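Clarkum Boards > Arms and Grippers > Data Collection > Simulated demonstrations: how much to randomize?

Print this thread | E-mail this thread

Search this board Search titles only Advanced

Simulated demonstrations: how much to randomize?

anqi_shao
15 October 2024

Hello everybody. I am collecting demonstrations in simulation for a two-arm task and I would like to hear opinions before I continue, because a wrong decision now will cost me many evenings.

The task is small parts on a workbench. There is a shallow tray with a few screws and one small object in it, and some containers stand or lie near the tray. The operator drives both arms by teleoperation. The goal is to take the small object out of the tray and put it in the upright container without disturbing the screws. I have 100 episodes now, and my plan is to reach 1000.

My question is about the room. At present the room is always the same, and only the things on the table change place. My colleague says that I should change floor, walls and light for every episode. I am not so sure. Here is how it is set up at the moment.

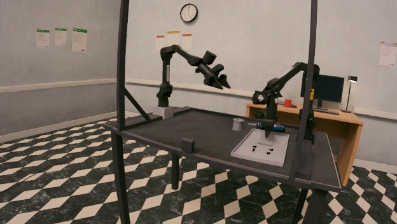 The screws are the part which gives me the most trouble. They are black and thin, and in the wrist camera they become only a few pixels when the arm is high. The small object has the opposite problem, its color is nearly the color of the tray. I did this by intention, since the real parts at our bench are also like this, but the operators complain.

Also I must decide what to do with the second arm. In many episodes the left arm only waits in the air while the right one works. Should I keep these, or should I ask the operator to always use both?

Thank you for reading. Sorry for the long text.

Anqi Shao

---

torquelimit
Re: Simulated demonstrations: how much to randomize?

Change everything. Floor first. That checkered floor has more contrast than anything on the table, and your policy will use it to find out where the table is. Then you go to the real bench with a plain floor and it is lost.

---

m_gisler
Re: Simulated demonstrations: how much to randomize?

I disagree with torquelimit, at least for the start. We did the full randomization in our Mayrhofer project and we could not learn anything from the failures. When the grasp was bad, was it the light, the texture, or the operator? We went back to one fixed room and found that two operators closed the gripper too early. With random walls we would have searched for months.

My advice: one room until the demonstrations are clean, then render the same trajectories again with other floors and lights. If you save the joint states and object poses and not only the video, you don't need the operator a second time.

About the waiting arm, keep it. Waiting is also a behavior which must be learned. But please check that it does not drift. Ours did, very slowly, from the noise of the input device.

Marlies Gisler

---

torquelimit
Re: Simulated demonstrations: how much to randomize?

Re-rendering is fine if the replay is exact. With contact it often isn't. Replay a screw that was touched by a fingertip and see where it ends.

---

m_gisler
Re: Simulated demonstrations: how much to randomize?

You don't replay the physics. You set the saved poses at each step and only draw the picture. Then the screw is where it was.

---

torquelimit
Re: Simulated demonstrations: how much to randomize?

OK, for that I agree. I still would not train on the single room in between, people see a good number and then they stop working.

---

lonbridge_lab
Re: Simulated demonstrations: how much to randomize?

Small comment on the posts of the table. The right post goes in front of the arm from this side. If this is a camera that you train with, move it or add a second one. In our set we threw away 17 episodes where the important moment was behind a post -- the operator had another view and did not notice.

For the object with the color of the tray I would not change anything. Give the operators a better view and leave the task hard.

---

anqi_shao
Re: Simulated demonstrations: how much to randomize?

Thank you all, this is very helpful. I checked my files. The joint states are saved for everything, but the object poses only since September, when I changed to the Claltora recorder. So the older episodes cannot be drawn again in the way Marlies describes. I will record these new.

The side view is used for training, yes. I will add a second camera at the other side and keep the first one for comparison.

I also looked at the drift of the left arm. It is there in 2 episodes. Does somebody have a good threshold for this, or do you look by eye?

---

m_gisler
Re: Simulated demonstrations: how much to randomize?

By eye in the beginning. Plot the wrist position over the time and put all episodes in one figure, the bad ones are easy to see. I can send you our script tonight if you write me a message.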